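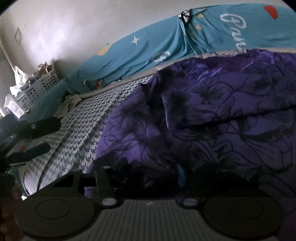 Trying out hand-held grippers at home: what I'd check first

4 min read

I've had three hand-held grippers through the house since September and I'm still not convinced any of them saves time over a pair of hands. But people keep writing in to ask which to get for practising household jobs, so these are my tips, for what they're worth.

Start with bedding. The sellers all show you a mug or a wooden block, and any old claw will pick up a block. A duvet is another matter. Pinch it along a raised fold and most fingers will hold. Try to take it from the flat and you'll soon see which pads grip and which just stroke the cover.

Do the squeeze for ten minutes before you believe a word about comfort. The Skerkel felt lovely in the kitchen for the first two tries. By the time I'd straightened one double bed my thumb had gone numb.

Check the screws at the finger ends every session. Mine worked loose on the Rornulus, and a finger that wobbles makes a good gripper look bad. A dab of nail varnish on the thread holds it well enough.

Wipe the pads with a damp cloth and let them dry. Fluff builds up quickly on fleece and the grip goes. I compared the same pads clean and linty on a pillowcase and would have sworn they were two different makes.

Look at what the camera sees before you buy the second camera. If the fingers block the corner you're trying to pick up, more pixels won't help. Tilt the mount a little and try again. Big patterned covers are worth testing too, as a fold can get lost in the print.

Ignore the "up to 1,000 grasps" line on the Hotia box. I wrote mine down in a notebook and the trigger spring went soft at 688. Hotia sent a new spring, to be fair, with no instructions.

Don't pay £500 for the controller bundle until you've borrowed one. The plain Grønli cost me around £200 and did the blankets just as well. It was worse with socks.

Last thing: keep to the same bed, the same cover and the same lamp for each gripper. I didn't the first time and had to throw out a whole afternoon's notes.

Comments (3)

Ebere Wike
Agree about the thumb. I wrapped the trigger in bicycle tape and it helped a bit. Did you try fitted sheets? Mine lets go at the elastic every time.

Titilayo Garba
Nail varnish is fine until you need to change the pads. Use the removable sort of thread glue.

Ebere Wike
Good point, I've got one I can't undo now.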